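# Why did the robot miss the toaster?

I've got a job that makes my nieces giggle. I help teach robots to do kitchen chores at a workshop in Clivthorpe, and for most of this spring the chore has been toast. Our project is called Prestico and it has used up a truly silly amount of bread.

Putting a slice in a toaster is easy for you. You look, you lift, you drop it in the slot, and you can be talking about football the whole time. A robot has to work out every bit of that with numbers. Where is the bread? How hard should I squeeze? Which way up is the slot? If one number is wrong, you get crumbs.

And one day in May we got a LOT of crumbs. The robot picked up the bread nicely, swung across and pushed it straight into the side of the toaster. Squish! We tidied up and tried again. Squish again, in nearly the same spot. Then the arm stopped dead and the computer put up a message that said FAULT 901.

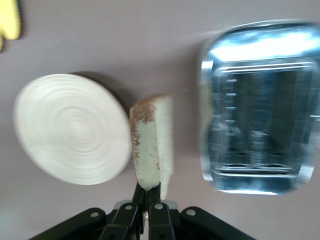

**What does a fault number mean?**

It is a short code the robot uses to tell people what kind of problem it has found. Ours meant "I'm pushing on something and I didn't expect to be."

So the stopping part was good news! The robot felt the push and switched its motors to hold still. That's called a protective stop, and it's there so that a robot doesn't keep shoving when it meets something in the way, like a toaster (or your arm, which matters a great deal more).

But why was it missing? My first guess was the gripper, so I checked both fingers for wobbles and found none. My second guess was that somebody had nudged the toaster. Wrong as well.

The real trouble was time. Our robot looks at the world through cameras, and each picture has to travel down a cable to the computer before the robot can use it. The pictures were turning up 245 milliseconds late. A millisecond is a tiny piece of a second, and you need a thousand of them to make a whole one, so 245 is a bit less than a quarter of a second. It's very short. It's still long enough for a moving arm to travel a fair way while it thinks it's somewhere else.
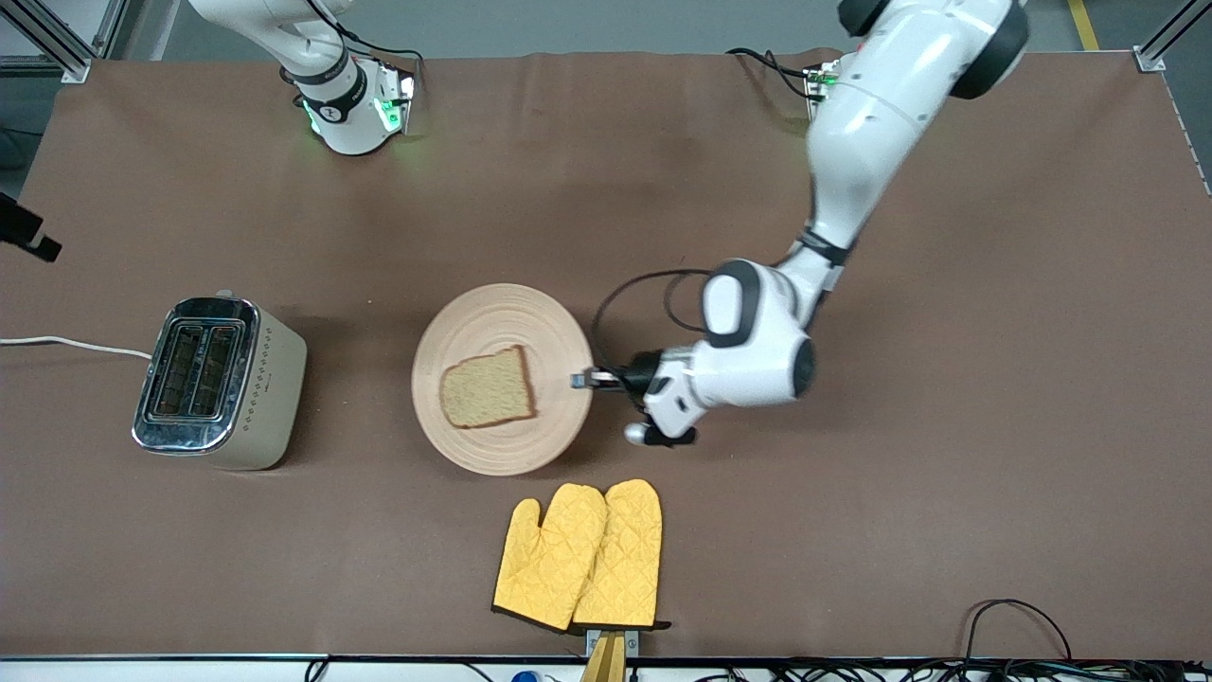
*Toast practice: the toaster, the bread on its plate and the oven mitts.*

You can try this at home with a friend. Ask them to close their eyes and walk slowly towards a cushion on the floor while you tell them when to stop. Now do it again, but count to 2 in your head before you say "stop". They'll tread on the cushion! Your friend didn't do anything wrong. Your message was just old by the time it got there.

We mended ours by giving the cameras their own computer, a little box made by a firm called Skillen, and by making the arm slow down near the toaster. We also wrote a new check. If a picture is too old, the robot waits where it is until a fresh one comes.

After that we ran 400 practice goes. It still dropped a few slices – I swept them up – but it didn't hit the toaster once.

One more thing, about staying safe. Even when a robot has stopped, we don't reach in straight away, because a stopped robot might only be waiting. We press the big red button first, then we go and get the toast.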